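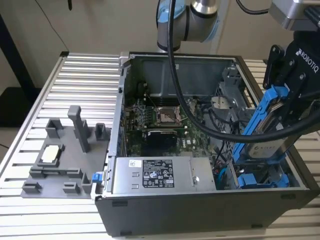
Bonjour Ilgın, je t'écris un peu plus tôt que prévu parce que l'atelier avance bien et que j'avais envie de te raconter ça tant que c'est frais ! Les tours du lot Mukville sont presque toutes passées sur l'établi, et c'est de loin le lot le plus agréable à reprendre depuis janvier. On couche le boîtier, on retire le panneau et tout se présente bien : la carte mère verte au milieu, l'alimentation argentée avec son étiquette noire, la cage métallique à droite pour les disques. Et surtout ces berceaux en plastique bleu dans lesquels les disques sont montés (je les adore, je le dis sans honte). Sur celle-ci le support du processeur est vide, étrier relevé, donc elle attend une pièce avant d'aller plus loin. Elle compte quand même dans mes chiffres comme « ouverte et contrôlée », pas comme « terminée ».

**Où on en est au 10 août 2023**

- 40 tours reçues de Mukville, toutes enregistrées
- 12 terminées, nettoyées, testées et emballées pour l'école Alhassan
- 2 mises de côté pour pièces (cartes mères mortes toutes les deux, on n'insiste pas)
- le reste est en cours, à des stades assez variés

Je sais que douze, ça paraît maigre à côté du reste ! Mais le gros du temps part dans l'ouverture, le dépoussiérage et le tri, et ça, c'est derrière nous pour presque toutes les machines. La suite va plus vite : disque, mémoire, installation du système, une nuit de test, et au carton.

**Ce qui coince**

Les processeurs, essentiellement. Une partie des tours est arrivée sans, ce que le bordereau de Mukville ne disait pas. J'ai écrit à Dostley, qui nous avait déjà dépannés cet hiver, et ils m'ont répondu qu'ils avaient de quoi faire dans leur stock d'occasion. J'attends la liste exacte des modèles avant de commander, il y a deux générations de cartes dans le lot et je n'ai pas envie de recevoir un carton de puces qui n'entrent nulle part.

L'autre souci, plus bête, c'est la pâte thermique. On en a consommé beaucoup plus que je ne l'avais écrit dans la demande. Necati Tokgöz pense qu'on en met trop, moi je pense que les vieilles couches étaient sèches comme du plâtre et qu'il faut s'y reprendre à deux fois — on en reparlera.

**L'argent**

Dépensé à ce jour : 3 905 euros sur l'enveloppe Flevgate, pièces et consommables compris. Les disques sont le plus gros poste, comme annoncé. Je n'ai pas encore touché à la ligne transport, et si tu es d'accord j'aimerais en basculer une petite partie sur les processeurs. Dis-moi s'il te faut un avenant ou si un simple mail suffit, je ne me souviens plus de la règle.

**La suite**

Première livraison à Alhassan dès que j'ai une date de leur côté. Necati prépare la fiche qui ira dans chaque carton (mot de passe de départ, numéro à appeler, quoi faire si l'écran reste noir). Je t'enverrai le brouillon, tes remarques sur la précédente nous avaient bien servi.

Et passe nous voir à l'atelier si tu as une heure, ça me ferait vraiment plaisir de te montrer les machines terminées !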